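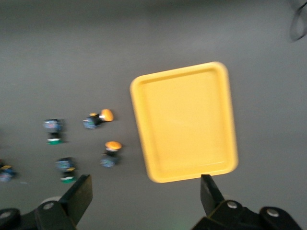
Pravesh Mokgethi
Line engineering, Kumis assembly shop
30th June

We use cookies to remember your language setting. Accept | Manage

Section 4. Switch sorting at the Homero cell: set-up and operator duties

4.1 Scope

This section covers the picking of small push-button switches from the gray work surface into the yellow tray. It replaces the hand-sorting sheet for bench 34. Fitting and wiring of switches remain manual and are covered in Section 6.

4.2 What changes for the operator

The operator no longer picks switches by hand during a run. Duties are now loading, clearing rejects, exchanging trays and signing the cell log. One operator is assigned to the cell per shift. Bench staff moved off sorting are to complete the cell induction with Sharon Kashindye before their first shift on it.

Break times are unchanged. The cell may be paused for a break and does not need cover.

4.3 Before the run

1. Switch the cell to HOLD and wait for the steady lamp.
2. Wipe the work surface with a dry cloth.
3. Set an empty tray on the right side of the surface. A slight tilt is accepted. The rim must be clear of cables and tools.
4. Place the switches to the left of the tray in a single layer. They may stand upright or lie on their sides.
5. Mixed lots are allowed. Orange caps and green base rings can be presented together if recipe 840 is selected.
6. Check both gripper fingers for chips, and check that the bolts on the finger mounts are tight.

Note: Load no more than 5 switches at a time during the first week of use. The limit goes up to 34 after sign-off by the shift lead.

CAUTION: Keep hands off the surface unless the cell is in HOLD. The fingers travel close to the tray rim and can trap a fingertip against it.

4.4 Running

1. Select the recipe on the panel and press START.
2. Watch the first pick. If the gripper touches the tray edge and does not release, press HOLD and reset the tray.
3. When the panel shows TRAY FULL, press HOLD, exchange the tray and press START.
4. Enter the tray number in the log.

Note: Pick speed is set to 100 on the panel. Operators are not to raise it to recover lost time. Output targets for the cell are set per week, and a slow shift is not recorded against the operator.

4.5 Missed picks

A switch missed twice is left where it lies. Press HOLD, move it by hand and continue. Record the position only if the same spot fails again in the same shift.

4.6 End of shift

Return the arm to PARK, remove all switches from the surface and hand the log to the next operator.

Comments (3)

Kagiso Jacobs
4.3 step 5: does recipe 840 also cover the Honine parts, or are those still by hand?

Pravesh Mokgethi
Still by hand until the December revision.

Tài Phùng
Please add who signs the log when the shift lead is on the Nel line. We had two trays held back over this.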